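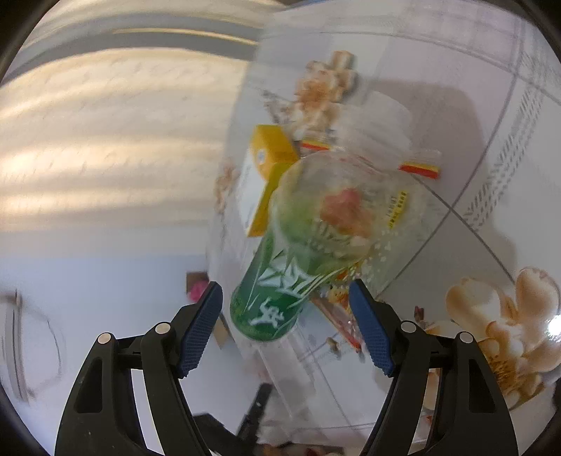 Attachment 1: bottle with green label, yellow box behind it, clear wrapper.

03/09/2018
By Shireen Motaung

Ticket: Recycling pickup refused, second floor pantry, Dodberg building
Opened by: Shireen Motaung
Assigned to: Norbert Bárány
Status: Closed, with grumbling

Problem as reported
The hauler left our mixed recycling behind again and put a pink slip on the bin. The slip has one box ticked, "contaminated," and a line for comments, where the driver wrote "see inside." I saw inside. I would like to be told which of the things in there is the offender so I can stop apologizing to the whole building on its behalf.

Norbert Bárány
Which bin is it, the 26-gallon one or the big one by the loading door?

Shireen Motaung
The 26. The big one was collected without comment, and I have seen what goes into the big one.

Norbert Bárány
Looked at the attachment. The bottle is plastic and fine in principle. Does it have anything left in it? I see a pinkish orange patch in the clear part and can't tell if that's drink or a reflection.

Shireen Motaung
Held it up to the window. No drink. I can't read the Chinese on the green part, so if it says "do not recycle in Dodberg," that one is on me.

Norbert Bárány
The small print on the yellow strip is no help either, at least in the attachment. Cap off, please, then squash it and put it back. What's the yellow box made of?

Shireen Motaung
Cardboard. I've now flattened it. It resisted.

Norbert Bárány
Good. That leaves the clear wrapper, the crinkly one with the red and yellow striped bits. Film is my bet. The Plonham contract changed in June and they stopped taking it. There was an email.

Shireen Motaung
There was an email with 3 attachments, one of them a chart in a font size I'd associate with aspirin leaflets. Is film really enough to lose a whole bin over?

Jarmo Peltonen
Jumping in from facilities. Yes. It wraps around the rollers at their sorting line and they have to stop and cut it out. They charge us 200 for a return trip, so please don't rebook until the bin has been gone through.

Shireen Motaung
Gone through, with gloves. Wrappers moved to general waste. Found two more at the bottom, plus a fork belonging to the pantry, which has been washed and repatriated.

Norbert Bárány
I'll put a sign over the bin: bottles yes, boxes flat, no film. Big letters. Rebooked with the regular round, no charge.

Shireen Motaung
Bin emptied this morning, no slip. Please close. The sign has "film" spelled with two Ls.

Norbert Bárány
Closing. New sign is at the printer.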